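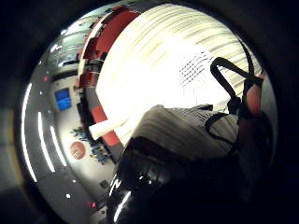
Início | Notícias | Visitas | Agenda | Contactos
Imprimir | Enviar por e-mail

Visita ao dia aberto da Stimivard
Apr 24, 2018

Cheguei à Stimivard às dez horas, com o comboio e depois a pé, porque o autocarro para a zona industrial só passa duas vezes de manhã. Na entrada recebi um cartão com o número 777 e um folheto em três línguas. O português do folheto era pior do que o meu, e isto deu-me alguma coragem para fazer perguntas.

O meu interesse era um só: saber se as máquinas já podem fazer as tarefas pequenas de uma casa ou de uma loja. Arrumar, dobrar, pôr um saco no lugar. Trabalho há 18 anos numa lavandaria com balcão e conheço bem estas tarefas, que parecem fáceis até ao momento de as explicar a outra pessoa.

A primeira demonstração foi da Dikgate. Um braço fixo numa mesa tirava toalhas de um cesto e dobrava-as em quatro. Fez cinco toalhas enquanto eu estive lá. Três ficaram bem, uma ficou torta e a última caiu ao chão, e o braço continuou a dobrar o ar. O técnico apanhou a toalha e recomeçou o programa. Para uma loja com clientes à espera é ainda demasiado lento.

A Yorath mostrou prateleiras. O robô deles repõe caixas de cartão, e nisto é muito seguro. Perguntei pelos artigos de tecido com alças e cordões, que para mim são o verdadeiro problema: o tecido cede, a alça prende-se nos dedos, o cordão fica por baixo quando devia ficar por cima. Responderam-me que por agora não trabalham com artigos moles. Gostei da resposta clara.

Depois do almoço (sopa, boa, e um pão um pouco seco) houve uma apresentação da Reltier sobre pinças. Compreendi talvez metade, por causa do vocabulário. Ficou-me a ideia de que pegar num objeto duro está quase resolvido e que pegar num saco pela alça ainda depende muito de como o saco caiu.

A minha opinião, depois de um dia: para caixas, sim. Para roupa e sacos, eu não comprava ainda nenhuma máquina. O preço da mesa da Dikgate não me quiseram dizer.

Em junho há outra visita, com inscrição na receção. Recomendo levar sapatos confortáveis, o percurso entre os pavilhões é longo.

Imprimir | Enviar por e-mail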